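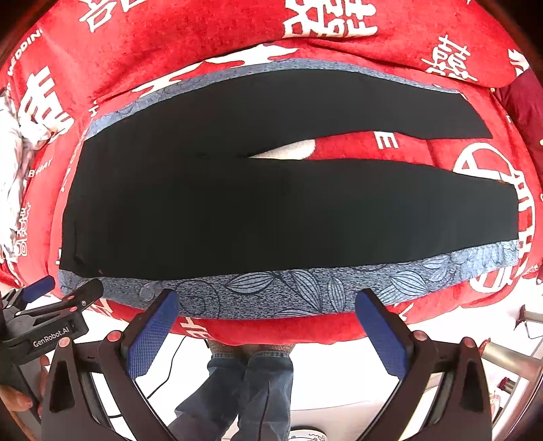
Chapter 2
Folding, or the Argument with Trousers

Every garment has an opinion about its own shape, and trousers have two, one per leg. A shirt can be talked into a rectangle. A towel already is one. Trousers begin life as a tube that splits into two smaller tubes, and the person folding them is asked to pretend otherwise. Laid out flat, as on the patterned mat at the head of this chapter, a black pair shows the problem plainly: the legs drift apart from the crotch and leave a wedge, and through the wedge you get whatever is underneath, which on that bed is red bedspread and a white letter E. Closing the wedge is the first job of folding. Most people start with the second.

In Chapter 1 we sorted. The pile is now several smaller piles, and you may be feeling pleased with yourself. Enjoy it. This chapter covers what textile-care courses call flat work, meaning anything folded on a surface and not in midair against the chest, where most of us learned it and where most of the creases come from.

The surface comes first. A bed is the usual choice and a poor one. It gives under the hand, and the cover slides about with the clothes. A mat or a folded blanket on top helps a good deal. Dark cloth goes on something lighter, so that you can find the edges.

Next comes the waistband, the only part of a pair of trousers with any firmness of character. Fix that end and work away from it, smoothing toward the hems. Students who begin at the hems push all the slack up to the waist, where it collects in a lump and is then sat on by the rest of the stack.

Then bring one leg over the other. The seams will not agree. Line up the inner pair and let the outer pair fend for themselves, unless the trousers have a pressed crease, in which case the crease is in charge and the seams must put up with it.

Only now do we fold across the length, in halves or in thirds. The two schools have been disagreeing for years, at some cost in friendship. The Nillmont method, used in our practice sheets, folds in thirds and makes a parcel that stands up in a drawer. The Sakai fold goes in halves twice and suits a shelf. We teach both and grade whichever one you finish.

Before you begin, have ready:
- 2 pairs of trousers, one soft and one stiff
- a mat or blanket
- the practice sheet for Section 2.1

2.1 Finding the Waistband

Button the trousers and close the zipper. An open waistband spreads as you smooth it, and everything below follows along. Turn the pockets back in if they have come out, and check that nothing has been left inside them.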